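Saturday, started 7:40, coffee first

Towel batch from Moschos finally unpacked. 47 in the box, slip says 47, good. All terry, all with the flat woven band near the hem. Stullcombe lot still not here, chase Monday.

**Washing**

- 2 washes at the warm setting, no softener (last time the softener killed the absorbency numbers, do NOT repeat)
- tumble low, out while still a tiny bit damp, then rack
- weighed six after the rack. heaviest 249 g. wrote the rest on the box lid, will copy over
- one has a pulled loop by the label, set aside, not using

**Table**

Green felt is shedding less since the re-brush but still picks up lint. Lint roller twice, then tape. Felt has to be clean or the fluff ends up in the loops and then on the scale. Orkell felt cleaner is finished, order more. Don't lean on the front edge, it creases.

**Folding / drape**

Want all towels to start from the same state, so: hang by a corner, let it drop, lay down from the hem. Hanging by the middle of the short side gives a neater fall but the band buckles when it lands. Corner is messier to look at but the band lands flatter. Going with corner for the whole batch.

1. Shake out once, only once
2. Pick up by corner, lift till the hem is just clear of the felt
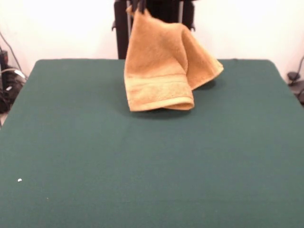 3. Lower slow, hem first, let the pointed side follow
4. Smooth out from the band, flat hand, no tugging
5. Fold in half, then thirds. Band on the outside so teh stack reads the same way all the way up

Orange ones: hem curls under while hanging. Check it before step 4 or you fold the curl in. Did this twice this morning, annoying.

**To do**

- tape a line on the Drikdale shelf at 130 mm, stacks over that tip
- more rack clips
- re-weigh the six after lunch, same scale, lid closed
- ask abuot a second roller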